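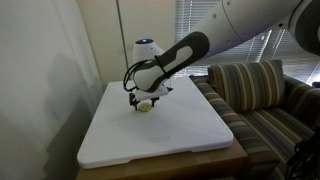
How often should a tabletop arm be inspected when it works outside a guarded cell?
Before every session, and again after any change of gripper, mounting or work surface.

Workplace Safety > Robots > Checklists > Light arms, domestic rooms

Imetti pre-use checklist, light arms in domestic rooms
Issue 4, April 2024
Inspector: Sarahí Salinas
Reviewed by: Leopoldo Ochoa

1. Base fixing. Torque marks aligned on all bolts. PASS
Comment: marks repainted after the November inspection.

2. Work surface. Level, does not shift under hand pressure. PASS WITH COMMENT
Comment: a board on a cardboard box is accepted for light pick tasks only. Replace the box at the first crease. Load on the board up to 2 kg.

3. Cables. Free loops at the wrist must not catch at full rotation. PASS
Comment: turn the wrist slowly through its whole range, both directions, by hand guiding.

4. Gripper. Fingers tight on the mount, no cracks, no play. PASS

5. Reach. Keep people outside 640 mm of the base while motion is enabled. FAIL
Comment: floor tape missing on the sofa side. Cushions and seats within reach count as occupied space. Tape to be laid before next use.

6. Emergency stop. Within reach of the operator, tested under motion. PASS
Comment: tested at low speed with the gripper open.

7. Status light. Operator can state the meaning of each colour. PASS

8. Speed limit. Set in the controller and locked. NOT CHECKED
Comment: password held at Cangate. Requested, see action 11.

Item 5 must be closed and item 8 checked before the arm is released for use.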